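Workshop Tips: Trying Out Grippers, Small Arms and Cameras on the Bench

Filed under: Bench and Tools
Monday, December 30, 2024

These notes come from testing grippers and needle-driver style instruments on a bench at home and in a shared workshop. Most of them apply whether you are picking up bolts or putting stitches in a practice pad. Take what is useful.

Before you start

Clamp the arm base to the bench, even for a five-minute try. A base that shifts a little under load will make a good gripper look bad. Check the clamp again after the first ten moves.

Write down what you want to compare before you power anything on. "Which one is better" is too wide. "Which one holds thread without cutting it" can be answered in an afternoon.

Keep one spare set of fasteners in a lidded jar. The small screws that hold jaws to a wrist all look alike and most of them are not. I label mine with masking tape and a pencil.

Comparing grippers

Use the same objects every time. My set lives in a shoebox: a steel washer, a wine cork, a sewing needle, a strip of felt, a grape (fresh one each session) and a length of thread. Take them in the same order with each gripper.

Start at the lowest grip force and work up. Note the setting where the object stops slipping and the setting where it starts to mark. The gap between those two numbers tells you more than the top force on the spec sheet. With the Brilham two-finger jaw the gap on felt was wide and on thread it was almost nothing.

Clean the jaws between runs with a lint-free cloth and a drop of alcohol. Skin oil changes the result on anything smooth.

Cycle testing is dull but worth doing once. I ran the Dondix jaw and the Brilham jaw for 1000 open-and-close cycles each, with nothing in the fingers, then went back to the shoebox. The Dondix felt the same. The Brilham had picked up some play at the pivot, and I had to raise the grip setting to hold the needle.

Cable-driven wrists

Cables stretch when they are new. Run the joint through its full range 40 times before you take any readings, then check the tension and re-zero.

Look at the pulleys under a magnifier before and after. A cable riding on the edge of its groove will fray, and you want to find it while it is still one strand. Cut the power before you put your fingers or a pick anywhere near it.

Don't oil a cable wrist unless the maker tells you to. Oil holds grit. Pentti Halonen, who taught me most of what I know about small mechanisms, uses a dry artist's brush and nothing else, and his wrists outlast mine.

Controllers

Set the motion scaling first and leave it alone for the whole comparison. If you change the scaling between grippers you are testing the scaling.

The Cendis hand controller has a light pinch and suits short, fine moves. The Montoya one is stiffer and I prefer it for longer sessions, because my hand rests on it between moves. Try both for at least half an hour. First impressions were wrong for me in both cases.

Map the clutch to a foot pedal if you can. A clutch button on the handle makes the tip twitch when you press it. Tape the pedal to the floor.

Cameras and light

Mount the camera where it sees the tips of the jaws and the point they are working on. A wide view of the whole arm looks nice on a recording but is little help when you are trying to catch a thread.

Shiny metal is the main problem. A bright wrist housing will pull the exposure down and leave the work dark. Lock the exposure on the work surface, then move the lamp until the glare on the metal is off to one side. A sheet of baking parchment over the lamp softens it well enough – keep it clear of a hot bulb.

Let the edges go dark. You only need good light in the middle, where the tips meet.

Two instruments and a thread

Stitching is the hardest test I know for a pair of instruments, and it shows up faults that the shoebox never will. Bring the two tips in from different directions so the wrists have room. One from above and one from below works better than two side by side.
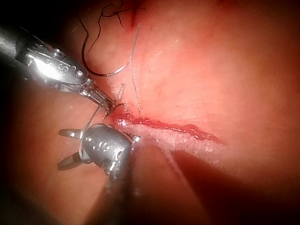 Pick thread colors you can tell apart on screen. Black and a pale gray are easy to follow when both are in view, and a pale thread still shows up well over a dark background. Very fine thread disappears as soon as it runs into shadow, so check for loose tails before you pull on anything.

Keep slack loops above the working area and out of the jaws. If a loop drops across a wrist, stop and lift it clear. Pulling will only draw it into the pulleys.

Grip thread with the flat of the jaws, away from the pointed end. When you test for damage, hold the same spot seven times, then pull by hand and see whether it breaks there.

Open the idle jaws only as far as the next grab needs. Wide-open prongs catch on everything.

Packing up

Park the arm with the jaws slightly open so the pads don't take a set. Coil the camera cable loosely and hang it on a peg. Write up your notes the same day, including the settings.

I plan to repeat the thread test in January with new pads on the Brilham, and will add the results to this page.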